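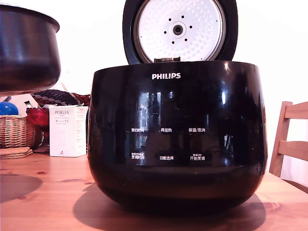 Open Day at Plotari – My Project Report

For my project I went to the May open day at Plotari, the home robotics lab over in Barnden. I got there at ten in the morning and stayed way longer than I planned (my feet hurt by the end!). Latifa Ouazzani ran the kitchen demo, and she was super patient with my questions.

The job they're working on is cooking rice, start to finish. I figured the hard part would be pouring the water, but Latifa said it's the inner pot. It has to go into the cooker level, and if it tips even a little it catches on the rim – then the arm has to back up and try again. She told us they'd done 400 practice runs with the pot and 339 of them went in on the first try. I thought that was pretty good, but she didn't look very happy about it.

The buttons are a whole other thing. Ours at home is one switch, and theirs was a Philips with six labels in Chinese, so I had to ask which one starts it (bottom right). A shiny black surface is tough for the software too, she said, with all the reflections from the window.

I also got to drive the arm myself for a couple of minutes! I bumped the table twice. For my next report I want to compare this with the gripper our class built, if Mr. Thambiah lets us have the lab on a Sunday.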